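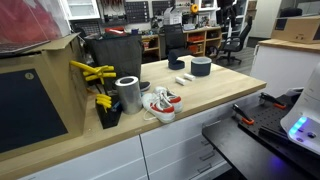
From: Aiman Yeoh
To: backyard-horses list
Date: 2025-09-06
Subject: Re: Kennedy has learned the gate

Kenna Lindsay wrote:

> Kennedy let himself out again last night. He lifted the chain, walked past
> two acres of perfectly good grass and ate my neighbor's hostas. I've tried a
> carabiner and he just chews on it until it gives up. Is there a latch that
> works on a pony who has nothing else to do all day? Also, does anyone
> still feed soaked beet pulp to the old ones in summer, or is that only me?
>
> Kenna

Kenna,

My sympathy to the hostas. Our Cukska is a 788 pound mare with the work ethic of a throw pillow, and in February she took apart a slide bolt that had cost me more than her halter. What finally held was a plain two-way latch, mounted on the outside, low enough that she has to kneel to reach it. She won't kneel. It's beneath her.

Check the hinge side too. Prerkitz never bothered with latches. He put his rear end against the gate and lifted the whole thing off its pins, then stood in the driveway looking like he'd been sent there. Turn the top pin upside down and that trick is finished.

As for the beet pulp, yes, all year. Nirkow is missing 4 teeth and regards hay as something to roll into cigars and drop in the water trough. I soak his overnight in the fridge when it's hot, to the delight of my family. Skip the kind with molasses if Kennedy is getting any of it, unless you want him fatter and faster.

Does he have company out there? Mine got a lot less interested in engineering once there was somebody to bite.

Aiman

P.S. I still have a spare latch in the tack room. Yours if you'll come get it and look at Nirkow's left hind while you're here.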